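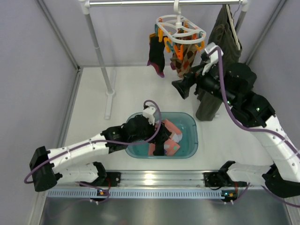
두 번째 양팔 셀을 지금 사야 하는가?
지금은 사지 말자는 것이 우리 조의 결론이다. 한 대를 더 들이기 전에 소모품과 예비 부품 예산부터 바로잡아야 한다.

종합설계 중간 보고서
주제: 빨래 널기 양팔 로봇 셀의 증설 타당성과 구매 계획

1. 배경
학기 초 계획서에는 두 번째 셀 구매가 이미 정해진 일처럼 적혀 있었다. 근거는 "장비가 두 배면 실험도 두 배"라는 한 줄이었다. 우리 조는 이 문장을 믿지 않는다. 지난 학기 작업 일지를 다시 읽어 보니 셀이 모자라서 기다린 날보다 그리퍼 손가락이나 케이블이 오기를 기다린 날이 훨씬 많았다. 팔이 네 개가 되어도 갈아 끼울 부품이 없으면 네 개가 같이 선다.

2. 견적 검토
견적은 Jisatano와 Trorcombe 두 곳에서 받았다. Jisatano는 팔 한 쌍과 레일, 손목 센서를 묶어 792만 원을 불렀다. 설치비는 별도이고, 얼마인지는 끝내 적어 주지 않았다. Trorcombe는 팔만 따로 판다. 겉으로는 싸 보이는데 센서 브래킷과 제어 보드를 우리가 직접 맞춰야 하고, 그 시간은 어느 표에도 들어 있지 않다. 납기는 두 곳 모두 7주라고 했다. 지난번 주문이 어떻게 늦어졌는지 기억하는 사람이라면 이 숫자를 그대로 일정표에 넣지는 않을 것이다.

Ljungberg의 건조대 봉과 기둥은 계속 쓰기로 했다. 로봇용으로 나온 물건은 아니지만 교체가 쉽고 값도 만만하다. 비싼 전용 지그를 사자는 의견이 있었으나, 무엇이 나아지는지 설명한 자료를 찾지 못했다.

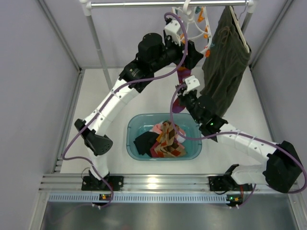 소모품 예산은 얼마로 잡아야 하는가?
학기당 170만 원을 제안한다. 그리퍼 손가락, 손목 케이블, 빨래집게, 양말과 바지 같은 시험용 의류를 모두 포함한 금액이다.

3. 소모품과 예비 부품
원래 계획서의 소모품 항목은 100만 원이었다. 어디서 나온 숫자인지 물었더니 작년 서류에서 옮겨 적었다고 한다. 작년에는 팔이 하나였고 천을 다루지도 않았다. 케이블은 팔이 움직일 때마다 굽혀지는 부품이라 예비를 두어야 하고, 그리퍼 손가락도 마찬가지다. 옷은 집에서 가져오면 된다는 말이 매번 나오지만, 같은 조건으로 반복하려면 같은 양말이 여러 켤레 있어야 한다. 누군가의 서랍 사정에 실험을 맡길 수는 없다.

천의 종류도 문제다. 올이 굵은 니트와 보풀이 있는 두꺼운 천은 얇은 면과 다르게 잡힌다. 구매 목록에 "의류 일체"라고만 쓰면 제일 싼 면양말만 한 상자 올 것이 뻔하다. 수정안에서는 재질별로 줄을 나누었다.

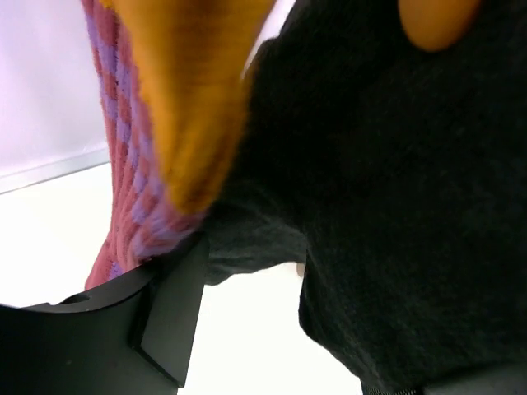 Woo-jin Koo는 손가락 부품을 바꾸지 않은 채 두꺼운 천만 더 사들이는 것은 순서가 틀렸다고 했다. 폭이 다른 손가락을 먼저 두 벌 시험해 보고, 그 결과를 본 뒤에 의류를 주문하자는 것이다. 우리 조도 이 지적은 받아들였다. 다만 손가락 가공을 Troncombe에 맡기자는 제안은 보류했다. 도면 수정비를 건마다 따로 받는 조건이 마음에 걸린다.

4. 수정안
가. 두 번째 셀 구매는 다음 학기 예산 심사까지 미룬다.
나. 소모품 항목을 위의 금액으로 올리고 재질별로 나누어 적는다.
다. 폭이 다른 그리퍼 손가락 두 벌을 우선 주문한다.
라. Jisatano에 설치비가 포함된 견적을 서면으로 다시 요청한다.

5. 남은 의문
셀 한 대가 하루에 몇 시간이나 실제로 도는지 우리는 아직 모른다. 일지에는 시작 시각만 있고 멈춘 시각이 없다. 이 기록 없이 증설 효과를 계산한 표는 우리 것을 포함해 모두 추측이다. 화요일부터 멈춘 시각과 이유를 같이 적기로 했고, 양식은 부록에 붙였다.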